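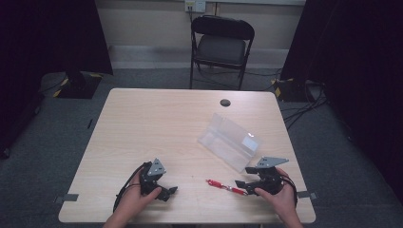

Pale table, a clear plastic container and something slim and red, likely a pen or marker.

Margit Gál sorts desks for a living, at Briveo, and talks fast. "Pens first, always pens. One box, lid on, done." Her own rule is five minutes on a Wednesday — no more, or you start reading old notes and teh morning's gone.

And the table itself? "Leave it bare when you can. People buy a nice top then bury it." 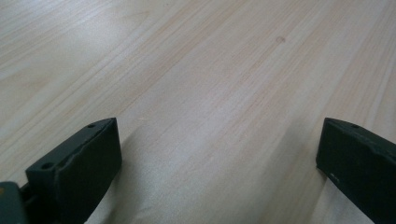 Pale grain, with one small dark spot.

She likes marks in wood, wont sand them out. Wipes along the grain with a damp cloth. No sprays. Two cloths if there's ink.
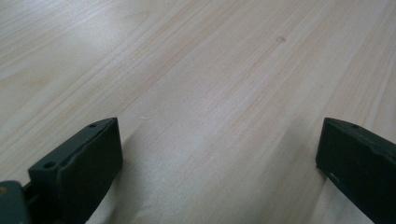
Botond Rácz disagrees about the sprays — he says a mild one is fine on a sealed top, and that ink never shifts with water anyway. Gál shrugs. "Try the cloth first."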